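Plovoment Laundry: Frequently Asked Questions

Where are you and when are you open?

We are on the ground floor of the Holmgren building, on the Irkau side. The entrance is the green door next to the bike racks. The counter is open from 7 a.m. to 6 p.m. The self-service room stays open until 10 p.m., and the last wash has to be started by 8:45.

Do I need an account?

Only for wash and fold. Self-service machines take cards or coins. To open an account, stop at the counter or call extension 957. We need your name, a phone number and an address for pickup if you want pickup.

How does wash and fold work?

Put your laundry in one of our bags and bring it in before 10 a.m. It will be ready the next afternoon. Everything is washed in cold water with unscented detergent and dried on medium unless you mark the tag otherwise. We don't sort by color unless you ask — if you own something red and new, please ask.

Can you wash wool?

Yes, but put it in a separate bag and check the wool box on the tag. Wool goes through the gentle cycle and is dried flat, so allow one extra day. We can't take anything marked dry clean only. The shop across the street handles those.

What about fluffy or chenille socks and slippers?

Turn them inside out and put them in a mesh bag. Long fibers catch on zippers and hooks, and once a loop is pulled there isn't much we can do about it. Chenille also sheds for the first few washes, so keep it away from dark clothes.
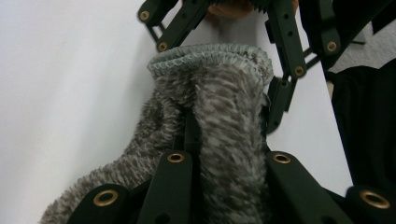

Mesh bags are sold at the counter in two sizes. The small one holds several pairs of socks. The large one is meant for sweaters and will let small things bunch up in one corner. You can also bring your own, as long as the zipper closes all the way.

I'm missing a sock. What should I do?

Check inside fitted sheets and pillowcases first. If it isn't there, come by and look through the bin to the left of the counter. Single items stay in the bin until the end of the month and then go to the rag bag. Pairs and larger items are kept for 80 days.

Why did my wash and fold order come back with a yellow slip?

A yellow slip means we found a stain that didn't come out, or damage that was there before washing. The item has not been through the dryer. Tell us if you want it treated again. The second treatment is free.

Do you take comforters?

Twin and full sizes, yes. King comforters go in the big Bevano washer at the back of the self-service room, which you can also use yourself. Down needs two dryer cycles at least.

Do you do work for businesses?

We do towels and table linens on a monthly plan. The minimum is 400 pounds a month. Write to Torunn Solberg at P.O. Box 2525 or leave a message at the counter and she will call you back.

Who do I talk to about a broken machine or a refund?

Halvard Rustad looks after the machines and is in most mornings. Write down the machine number and the time. Refunds for coins are paid at the counter, and card refunds go back to the card.

Are you open in December?

Yes, but there is no pickup service in the last week. Bags dropped off that week will take one day longer.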